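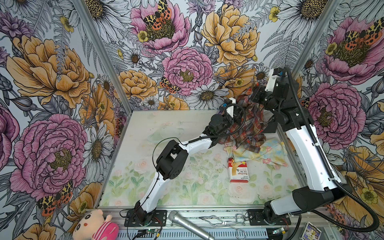
원단/자투리 관리 게시판
제목: 체크 원단 재단 전 정리, 접기와 말기 중 어느 쪽
작성자: didenko_d
작성일: Jan 8, 2021
조회 1,964

자투리 체크 원단 정리 기준을 다시 잡으려고 합니다. 대상은 두 가지입니다. 하나는 갈색 바탕에 빨강 띠가 굵게 들어간 타탄 계열 체크, 다른 하나는 연한 노랑, 분홍, 파랑 꽃무늬 천입니다. 둘 다 가장자리 처리를 따로 하지 않을 생각이고, 쿠션 커버와 파우치용으로 쓸 예정입니다.

현재 방식은 이렇습니다. 천을 위쪽 두 점에서 잡아 들어 올리고, 늘어뜨린 상태에서 큰 주름을 푼 다음, 바닥에 내려서 반으로 접습니다. 접은 것은 Stiltiline 선반 칸 폭에 맞춰 한 번 더 접습니다. 꽃무늬 쪽은 이 방식으로 문제가 없습니다. 체크 쪽은 접은 뒤 선을 맞춰 보면 위 겹과 아래 겹의 줄이 어긋납니다. 재단 때 다시 펴서 다리면 되지만, 보관 단계에서 올 방향이 틀어지는 것이 싫습니다.

질문은 두 가지입니다.
접기 전에 올 방향을 잡는 기준선으로 무엇을 쓰는지. 풀리는 가장자리를 그대로 두고 보관해도 되는지.

혼용률 표기는 없습니다. 연소 시험은 아직 안 했습니다.

답글 1
작성자: antonina_der

두 점으로 드는 것부터 바꾸는 편이 낫습니다. 모서리나 윗변 두 곳만 잡으면 가운데가 자중으로 처집니다. 평직이면 덜하지만 능직이면 사선 방향으로 늘어나는 양이 눈에 보일 정도가 됩니다. 내려놓을 때 그 늘어난 상태가 그대로 바닥에 깔리고, 그 위에 접는 선을 만들면 줄이 맞을 수가 없습니다.

기준선은 위사 하나를 뽑아서 만듭니다. 자투리는 재단선이 올 방향과 다른 경우가 많아서 가장자리를 기준으로 삼으면 안 됩니다. 체크는 줄이 보이니까 뽑을 필요가 없다는 의견도 있는데, 선염이면 줄이 곧 올이고 날염이면 줄과 올이 다를 수 있습니다. 뒷면을 확인해 보세요.

답글 2
작성자: didenko_d (글쓴이)

뒷면은 갈색입니다. 앞면보다 어둡습니다. 짜임은 촘촘한 편이고 무늬가 짜여 들어간 것으로 판단하고 있습니다. 다만 뒤집힌 부분에서 빨강 띠가 얼마나 비치는지는 제대로 펴서 비교하지 않았습니다.

답글 3
작성자: wian.lr

선염이면 양면의 색 차이가 그 정도로 나는지 의문입니다. 평직 선염은 앞뒤가 거의 같습니다. 능직이면 경사와 위사가 드러나는 비율이 달라서 한쪽이 어두워질 수 있고, 기모 가공을 한쪽만 한 경우도 색이 다르게 보입니다. 이중직일 가능성도 있습니다.

확인 방법:
가장자리에서 실을 한 올 뽑는다. 체크 한 단위를 지나는 길이면 충분하다.
경사 방향 실이 처음부터 끝까지 한 색이면 선염.
한 올 안에서 색이 바뀌면 날염.

이걸 하고 나서 접는 법을 논하는 것이 순서입니다.

답글 4
작성자: yevdo_b

순서는 맞는데 보관 방법은 선염이든 날염이든 같습니다. 저는 전부 맙니다. 지관은 포장지 심을 재활용하고, 천 폭보다 양쪽으로 조금 긴 것을 씁니다. 말면 접은 자국이 없고 올이 비틀릴 지점도 없습니다.

가격을 따져 봐도 접는 쪽이 이득은 아닙니다. Cakenness에서 산 지관이 개당 1,875원이었고 지금까지 찌그러진 것이 없습니다. 선반 칸에 맞춰 접는다는 발상은 가구에 천을 맞추는 것이라 권하지 않습니다.

답글 5
작성자: eshun_k

자투리에 지관은 과합니다. 폭이 제각각이라 지관 길이를 통일하면 빈 부분이 생기고, 통일하지 않으면 세워 둘 수가 없습니다. 롤은 원단 한 필을 보관하는 방법입니다.

저는 300장 넘게 접어서 보관 중입니다. 자투리만 그렇습니다. 조건은 하나, 접는 선을 체크의 굵은 띠 가운데에 두는 것입니다. 가는 선 위에 접으면 자국이 선을 먹고, 띠와 띠 사이에 접으면 위치를 재현할 기준이 없습니다. 굵은 띠 중앙이면 다음에 다시 접을 때도 같은 자리에서 접을 수 있습니다.

답글 6
작성자: antonina_der

같은 자리에서 계속 접는 것이 문제입니다. 접힌 선의 섬유만 반복해서 눌리고 그 줄만 번들거립니다. 장기 보관이면 접는 위치를 주기적으로 옮겨야 합니다. 저는 8월에 한 번, 습기 점검할 때 전부 펴서 다른 자리로 다시 접습니다.

답글 7
작성자: eshun_k

파우치용 자투리를 그렇게 오래 보관하지 않습니다. 한 해를 넘기면 쓰지 않는 천으로 분류합니다.

답글 8
작성자: didenko_d (글쓴이)

실을 뽑아 봤습니다. 경사 방향 한 올이 끝까지 같은 색입니다. 빨강 띠 구간에서 뽑은 실은 전체가 빨강, 갈색 구간은 전체가 갈색입니다. 선염으로 정리하겠습니다.

뒷면은 펴서 비교했는데 무늬는 보이지만 전체 톤이 갈색 쪽으로 가라앉아 있습니다. 사선 결이 확대경으로 확인됩니다. 능직입니다.

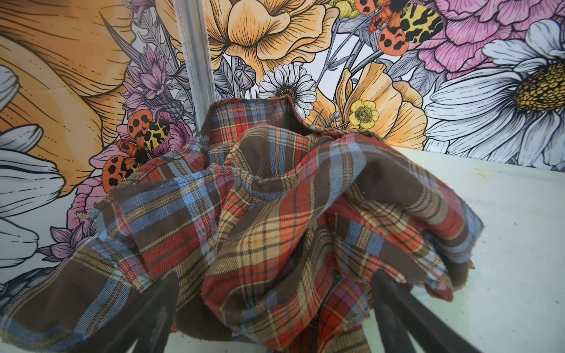 올풀림은 예상보다 진행이 빠릅니다. 가장자리에서 짧은 실이 계속 나옵니다. 꽃무늬 천은 같은 취급을 해도 이 정도가 아닙니다. 접기 전에 가장자리를 처리할지, 풀릴 만큼 풀리게 두고 재단할 때 잘라낼지 결정이 필요합니다. 여유분은 많지 않습니다. 구김 상태에서 힘을 빼고 내려놓으면 모서리 한쪽이 뒤집혀 갈색 면이 나오는데, 이 뒤집힌 자리를 놓치고 접으면 그 안에 사선 주름이 생깁니다.

벽 쪽이 큰 꽃무늬라 체크 선을 눈으로 맞추기에는 배경이 산만합니다. 다음에는 단색 판을 세우고 할 예정입니다.

답글 9
작성자: wian.lr

능직 확인했으면 뒷면 톤 문제는 설명이 됩니다. 제가 이중직을 언급한 것은 취소합니다.

올풀림은 Sirko 올풀림 방지액을 얇게 바르는 방법이 있습니다. 마르면 가장자리가 약간 뻣뻣해지고 어두운 바탕에서는 자국이 거의 표시 나지 않습니다. 밝은 줄이 지나는 곳에서는 표시가 납니다. 크림색 선이 가장자리에 걸린다면 시접 안쪽에 먼저 시험해 보세요.

답글 10
작성자: yevdo_b

방지액은 반대합니다. 바른 부분을 결국 잘라내게 되는데, 그러면 바르지 않고 잘라낸 것과 남는 면적이 같습니다. 핑킹가위로 한 번 돌리는 것이 낫습니다. Zamach 핑킹가위를 쓰고 있고 능직에서도 톱니가 밀리지 않았습니다. 단, 천을 당긴 상태에서 자르면 톱니 간격이 일정하지 않게 나옵니다.

답글 11
작성자: wian.lr

면적이 같다는 계산은 틀렸습니다. 바르지 않으면 보관하는 동안, 꺼낼 때, 접을 때마다 계속 풀립니다. 잘라내는 폭이 고정되지 않습니다. 방지액이나 핑킹은 그 폭을 고정하는 수단입니다. 핑킹도 톱니 깊이만큼 잃습니다.

답글 12
작성자: yevdo_b

핑킹 손실은 인정합니다. 방지액이 굳은 가장자리가 다른 천에 걸리는 문제는 언급이 없으시네요. 체크 위에 꽃무늬 같은 얇은 천을 겹쳐 두면 올이 뜯깁니다.

답글 13
작성자: wian.lr

얇은 천과 같은 칸에 겹쳐 두지 않습니다. 두께별로 칸을 나눕니다.

답글 14
작성자: antonina_der

가장자리 처리는 지그재그 박음질이 제일 무난합니다. 땀 폭은 넓게, 장력은 낮게. 장력이 높으면 가장자리가 말려 들어가서 접을 때 두께 차이가 납니다. 밑실은 남는 색 아무거나 써도 됩니다. 어차피 시접 안에 들어갑니다.

그리고 처음 질문으로 돌아가서, 드는 방법에 대한 제 의견입니다. 능직이면 윗변을 두 점으로 잡고 오래 들고 있지 마세요. 주름을 푸는 용도라면 탁자 위에 놓고 가운데에서 바깥쪽으로 손바닥으로 밀어내는 방식이 변형이 적습니다. 순서는 경사 방향 먼저, 위사 방향 나중, 사선 방향으로는 밀지 않습니다. 밀고 나서 바로 접지 말고 잠시 두면 늘어난 부분이 일부 돌아옵니다.

답글 15
작성자: eshun_k

탁자에서 미는 방식에 동의합니다. 다만 큰 덩어리로 뭉쳐 있을 때는 한 번 들어서 털어야 합니다. 뭉친 채로 밀면 접힌 주름 위에 새 주름이 눌립니다. 들어서 접힌 귀퉁이를 다 빼낸 다음 바로 내려놓고, 그다음에 미는 것으로 단계를 나누면 됩니다.

또 하나. 바닥 무늬가 복잡하면 꽃무늬 천 경계가 안 보입니다. 연한 꽃무늬를 연한 꽃무늬 바닥에 펴면 귀퉁이가 접힌 것을 놓칩니다. 저는 회색 재단 매트 위에서만 접습니다.

답글 16
작성자: didenko_d (글쓴이)

바닥 건은 맞습니다. 꽃무늬 천을 펼 때 경계가 잘 안 보였습니다. 매트로 바꾸겠습니다.

현재까지 반영한 절차를 적습니다.

들어서 귀퉁이를 빼고 바로 내려놓음.
경사 방향, 위사 방향 순으로 밀어냄.
귀퉁이 뒷면 노출 여부 확인.
가장자리는 체크만 지그재그, 꽃무늬는 무처리.
굵은 빨강 띠 중앙에서 한 번 접음.
두께별로 칸 분리.

두 번째 접는 위치는 아직 정하지 않았습니다. 칸 폭에 맞추면 하늘색 줄 부근에 걸립니다.

답글 17
작성자: yevdo_b

그 두 번째 접기 때문에 마는 쪽을 권한 것입니다. 첫 접기 후에 느슨하게 말면 두 번째 접는 선은 생기지 않습니다. 지관 없이도 됩니다.

답글 18
작성자: eshun_k

반 접고 마는 방식은 안쪽 겹과 바깥쪽 겹의 길이가 달라져서 바깥이 당겨집니다. 두께가 있는 능직에서는 첫 번째 접은 선 옆에 잔주름이 생깁니다. 해 본 결과입니다.

답글 19
작성자: yevdo_b

접은 선을 축과 직각으로 두고 말면 그렇게 됩니다. 평행으로 두고, 접힌 쪽부터 마세요. 열린 쪽이 바깥에서 밀려 나가게 두면 당겨지지 않습니다.

답글 20
작성자: eshun_k

방향까지는 확인하지 않았습니다. 다음에 시험해 보겠습니다.

답글 21
작성자: antonina_der

체크 맞춤 재단까지 생각하면 접은 상태로 두 장을 한꺼번에 자르지 마세요. 한 장씩 펴서 자르고, 첫 장을 뒤집어 두 번째 장의 본으로 씁니다. 쿠션 커버는 앞판과 뒤판의 가로줄만 맞으면 되고 세로줄은 중심에서 대칭이면 됩니다. 빨강 띠를 중심에 둘지 갈색 바탕을 중심에 둘지 먼저 정하고, 무늬 한 단위만큼 여유를 확보하세요. 자투리면 이 여유가 안 나올 수 있습니다. 그 경우는 파우치로 돌리는 편이 맞습니다.

답글 22
작성자: didenko_d (글쓴이)

여유를 재 보니 쿠션 커버 한 장은 나오고 두 번째는 줄이 안 맞습니다. 체크는 앞판만 쓰고 뒤판은 무지로 가겠습니다. 꽃무늬는 파우치 안감으로 돌립니다.

하나 더 여쭙니다. 시침핀에 자주 찔려서 작업대에 밴드를 상자째 두고 있는데, 두꺼운 능직에 쓰는 핀은 굵기를 올리는 것이 맞습니까, 클립으로 바꾸는 것이 맞습니까.

답글 23
작성자: wian.lr

클립입니다. 굵은 핀은 겹친 줄을 밀어냅니다. 체크를 맞춘 의미가 없어집니다.

답글 24
작성자: antonina_der

클립은 가장자리만 잡습니다. 안쪽 줄은 핀이 필요합니다. 가는 핀을 줄과 직각으로, 굵은 띠의 양쪽 경계마다 꽂으세요. 노루발이 닿기 전에 빼야 합니다. 클립은 모서리에만 씁니다.

답글 25
작성자: didenko_d (글쓴이)

핀과 클립을 같이 쓰겠습니다. 두 번째 접기는 yevdo_b 님 방식으로, 접은 선을 축과 평행하게 두고 마는 것으로 먼저 해 보고, 잔주름이 생기면 칸을 바꾸겠습니다.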